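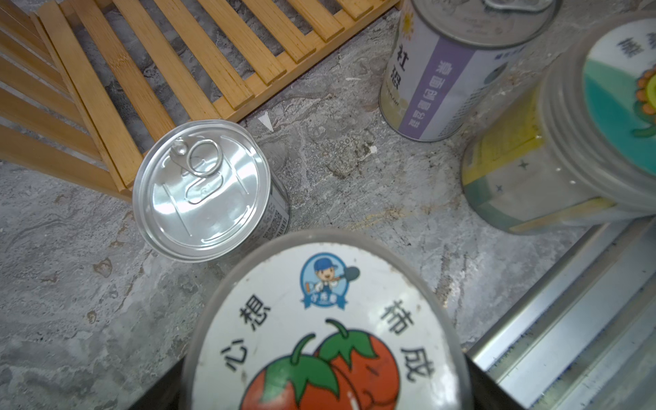 Où range-t-on les boîtes à ouverture facile quand le plan de travail doit rester libre ?
Au placard bas, à gauche de l'évier, étiquette tournée vers soi, et on n'en sort que ce qui sert dans l'heure.

Compte rendu de la réunion cuisine partagée - Maison Plaltier
Mois de septembre, 19 h, dans la cuisine du rez-de-chaussée
Animation : Blažena Jurčo
Prise de notes : Ustyna Sirko
Présents : 10 personnes, dont deux nouveaux habitants du deuxième étage. Bienvenue à eux !

1. Retour sur le grand rangement

Blažena ouvre la séance en remerciant tout le monde, et elle a raison : la cuisine a changé de tête. On avait prévu l'après-midi entière, on a fini bien avant le goûter, et les placards du haut ferment enfin sans qu'il faille pousser avec l'épaule. Les épices sont regroupées dans le tiroir du milieu, les farines dans les bocaux du club Grotolthorpe (merci pour le don, ils sont superbes).

Reste le plan de travail en marbré gris. C'est la plus belle surface de la maison et tout finit dessus. Un tour de table rapide montre que chacun y pose ses affaires « pour deux minutes ». Décision : le côté fenêtre est réservé à la préparation, le côté mur peut accueillir ce qui est en cours de tri, jusqu'au soir même.

2. Le support en bambou à lattes

Longue discussion, très animée, on ne pensait pas qu'un support en bambou passionnerait autant ! Trois usages proposés : égouttoir pour les bols, dessous-de-plat pour les grandes marmites, étagère d'appoint pour les plantes. Ustyna a fait l'essai chez elle avec un modèle voisin et trouve que le bambou vieillit très bien si on le laisse sécher debout, sans le laisser tremper.

Décision : il sert de dessous-de-plat les soirs de repas commun, et reste à plat contre le mur le reste du temps. Une couche d'huile alimentaire est prévue avant l'hiver. Ustyna apporte le chiffon et l'huile.

Question posée en fin de point : peut-on le mettre au lave-vaisselle ? Réponse unanime, et assez sonore : jamais.

3. Boîtes de conserve et dates

Le tri des conserves a bien avancé. Sept boîtes ont été mises de côté parce que leur date était passée ou illisible. Les textes sur les étiquettes blanches sont imprimés si petit qu'il faut les approcher de la lampe. Proposition adoptée avec enthousiasme : écrire l'année au feutre sur le couvercle, à côté de l'anneau, dès le retour des courses. Le feutre sera attaché par une ficelle à la porte du placard bas.

Les couvercles à anneau coupent. Rappel : on les replie dans la boîte vide avant de la mettre au bac métal, et on rince la boîte.

4. La boîte « azalée »

Petit moment de joie collective autour de la boîte cylindrique à bande violette. Elle a un couvercle à anneau et ressemble tellement à une conserve que plusieurs d'entre nous l'auraient rangée avec les légumes. Un des nouveaux habitants lit le chinois et nous traduit : 杜鵑, l'azalée, et sur la bande violette 桌面微景盆栽, une plante en pot pour paysage miniature de table. Tout le monde veut la voir pousser !

Décision : on l'ouvre ensemble au prochain repas commun et on lit la notice avant de toucher à quoi que ce soit. En attendant, elle quitte la zone des aliments et va sur l'étagère du couloir, avec les arrosoirs. Blažena propose l'appui de fenêtre côté cour pour la suite, où la lumière est douce le matin. Quelqu'un rappelle que l'azalée est toxique pour les chats ; le chat du premier passe souvent par là, donc la plante sera placée en hauteur. Adopté.

5. Miettes, bouts de papier et petites choses

Point court. Les petits morceaux de papier et les miettes claires se voient peu sur la pierre grise et on les retrouve dans la pâte à tarte. Un coup d'éponge humide avant de cuisiner et un autre après. L'éponge bleue est pour le plan de travail, la verte pour la vaisselle - et pas l'inverse, s'il vous plaît.

6. Achats

- Un feutre indélébile à pointe moyenne, et de la ficelle
- Deux paniers Promero pour le placard bas, si la profondeur convient (Ustyna mesure)
- Du vinaigre ménager pour l'évier seulement, pas sur la pierre tant qu'on ne sait pas ce qu'elle supporte

Une commande groupée chez Krishnan est envisagée pour le riz et les lentilles. Prix à comparer, une vingtaine d'euros par foyer au maximum.

7. Divers

La recette du gratin servi après le rangement est réclamée par toute la tablée. Blažena l'affichera sur le frigo. Les nouveaux habitants proposent une soirée raviolis, idée accueillie par des applaudissements, date à fixer sur le tableau de l'entrée.

Fin de la réunion à 20 h 30. Prochaine réunion le mois suivant, même heure, apportez un dessert si le cœur vous en dit.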